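Bench notes, August 15, 2020
Glue line tests, hide glue vs. liquid hide glue

Picked up from the last entry. The first batch of maple blocks came out of the clamps this morning and I broke them before lunch. Hot glue joints all failed in the wood. Two of the liquid glue joints let go on the line, clean, with a shiny film on one face. Mirjam Moser thinks the bottle is past its date. The label has rubbed off, so no way to check. I wrote to Clasard for a fresh one.

Pot held at 55 degrees C all morning with the new lid on. Without the lid it skins over while I am still setting clamps, and the skin ends up in the joint.

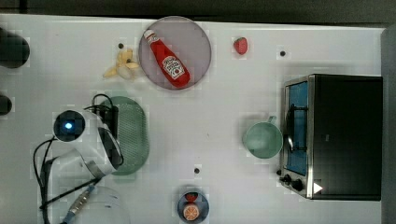
Second batch is cherry, 10 blocks, planed and glued within the hour. I skipped sanding this time. Last month's sanded faces looked fine but gave scattered numbers and I never found out why. Clamp pressure is by feel, same two clamps, same hand. Modupe Iyamu wants a torque wrench on them before we show the results to anyone at Jollbridge. She is right, but the wrench is in the other building and I wanted the blocks closed up today.

Humidity in the shop read 70 percent at noon. That is high for this work. Moved the blocks to the inside shelf, away from the roll-up door, and left the fan off. If they need an extra day they can have it.

Grain note: blocks 3 and 7 have some runout toward one end. Marked them in pencil on the end grain. If they break early I will leave them out of the average and say so.

Thinned a small jar of the hot glue with water for the veneer job — it went thin fast, so add water by the spoon. The jar is in the fridge on the lower shelf with my initials on it. Throw it out if it smells.

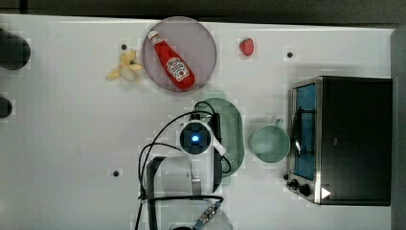 Still to do

Break the cherry blocks once they have had two nights in the clamps.
Get the torque wrench back, and write down the setting.
Redo the two failed maple joints with the new bottle.
Ask Frade if they still sell the 94 mm clamp pads. Ours are chewed up and leave dents.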